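Kurkness Veterans Resource Desk
Frequently Asked Questions

Last updated November 26, 2022

We get a lot of the same calls, usually from someone who has been on hold with somebody else. Have a look through these first. If your question isn't covered, our number is on the back of the mailer you probably used as a coaster.

Are you part of the VA?

No. We're a small nonprofit office in Unton that helps veterans and their families with paperwork. We can't approve a claim, deny a claim, or find out what the person on the phone meant by "soon."

What does it cost?

Nothing. If anyone asks for money up front to help you file a first claim for VA disability benefits, hang up and call us. We like hearing about those people.

I lost my DD214. Am I in trouble?

You're in good company. We handled 496 requests for replacement discharge papers last year, and quite a few of the originals had been put "somewhere safe." You can request a copy from the National Archives, online or by mail with a Standard Form 180. If your records may have been among those burned in the 1973 fire in St. Louis, tell us early. Other records can sometimes fill the gaps, but it takes longer.

Can I file a claim if I got out decades ago?

You can. There is generally no deadline for filing a disability compensation claim after you leave the service. The date you file does matter for back pay, so thirty years of thinking about it doesn't count toward anything. An intent to file form holds your date for up to a year while you gather the rest.

What should I bring to my appointment?

Your discharge papers if you have them, a photo ID, any letters you've received from the VA (opened or unopened, we don't judge), and the names of doctors who have treated you. Marriage certificates and children's birth certificates help if you're adding dependents. Shoeboxes are fine. Garbage bags are also fine, but book the longer appointment.
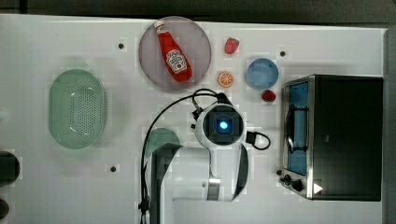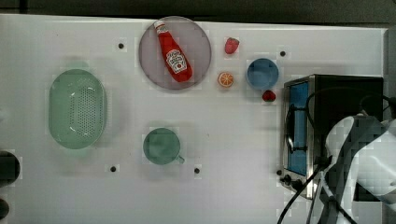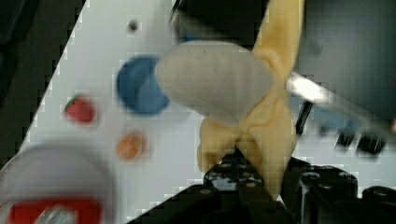
Can my spouse come to the appointment with me?

Spouses are welcome, and so is a grown child or a friend. They often remember dates and symptoms the veteran would prefer to skip over. If you want someone to talk to us when you aren't there, you'll need to sign a release first. We keep a stack at the front desk.

My claim was denied. Now what?

Read the decision letter, or bring it in and we'll read it with you. In most cases you have one year from the date on the letter to choose a next step: a supplemental claim with new evidence, a higher-level review, or an appeal to the Board. Each has its own form, naturally. Please don't write "see previous" across the top and mail the old one back.

Do you help surviving spouses?

We do. Burial benefits, survivor compensation and pensions all have separate rules, and we can tell you which ones are worth your time. Come in even if you were once told you didn't qualify. Rules change, and so do marriages.

Can you give me a ride to my medical appointments?

The Wysocka shuttle runs from our parking lot to the clinic and back. Reserve a seat two days ahead. It leaves on time, a habit the drivers picked up in the service and have refused to drop. The shuttle can't take walk-up riders, and it can't stop for doughnuts.

What is the Pretura Fund?

It's our small emergency fund for rent, utilities and car repairs. The most we can give one household in a year is $625. You'll need proof of service and a copy of the bill. We pay the landlord, utility or garage directly, so the check won't be made out to you.

Are you open over the holidays?

We close for the last week of December. Phone messages left that week will be returned in the order they came in, including the ones where you only breathe heavily and hang up, if we can work out the number.

Where do I park?

Behind the building, off the alley. There are 46 spaces and most of them belong to the dentist, who tows. Ours have green lines.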